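Dankwa gift cloth

Dankwa is a kind of patterned cotton cloth sold as ready-wrapped presents in the market town of Drotby. It is best known through the Dankwa token, a paper voucher that can be swapped for a length of cloth at any stall showing the blue Dankwa card. Few shopping customs are as cheerful or as well loved in the district.
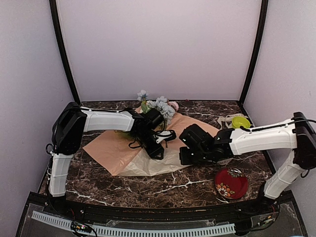
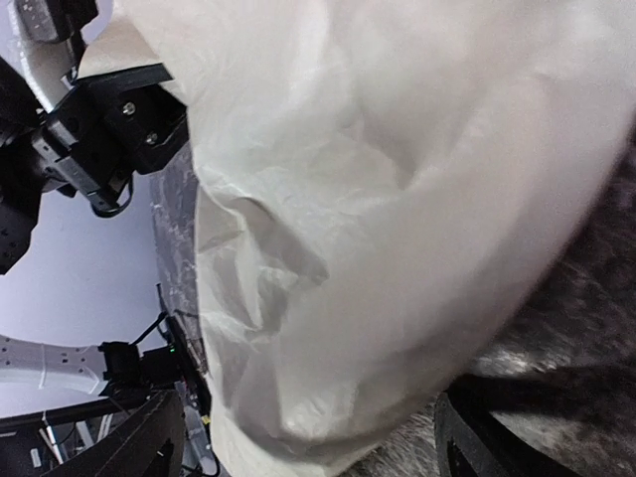
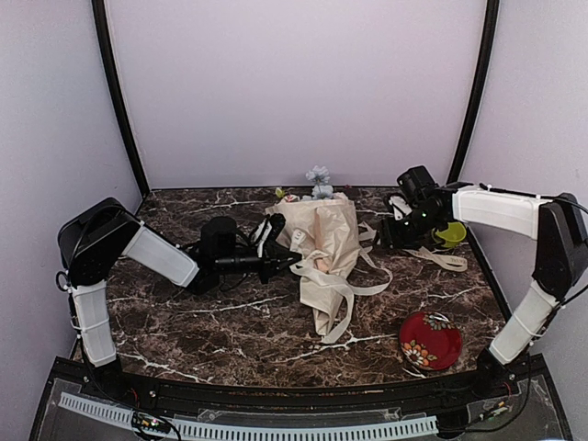

Origins

The custom grew up in Jollau Street, where the drapers' shops stand close together. Families buying wedding clothes often wanted to give cloth to relatives whose taste they did not know, and the shopkeepers began writing out slips for them. At first each shop honoured only its own slips. Later the Jollau drapers agreed on a single printed token, and it quickly caught on in the villages nearby.

The token

A token is good for one length of cloth, whatever the pattern, and cannot be exchanged for money or used for ready-made clothes. It has no end date. Very old tokens still turn up in drawers and prayer books, and the shops take them gladly -- a splendid tradition, and one that many towns would envy. The present design shows a shuttle on one side and a list of shops on the other. As of June 24, 2024, that list had 194 names, of which 11 were outside Drotby.

Patterns

Seven patterns are counted as true Dankwa. The most popular is Goltari, a lively zigzag in red and cream which is given to newly married couples. Others are linked with births, new houses and the end of school. Plain borders are usual for older people, although plenty of grandmothers ask for Goltari and wear it beautifully.

The August fair

Most tokens are spent at the cloth fair in August, when 450 stalls fill Jollau Street and the lanes behind it. Shoppers bring the tokens they have been given during the year, and tailors sit outside ready to cut and hem on the spot. The first morning is kept for token holders only. Swapping tokens between friends is allowed and is half the fun of the day -- some pass through several hands before they reach a stall.

See also
Drotby market
Jollau Street
Goltari (pattern)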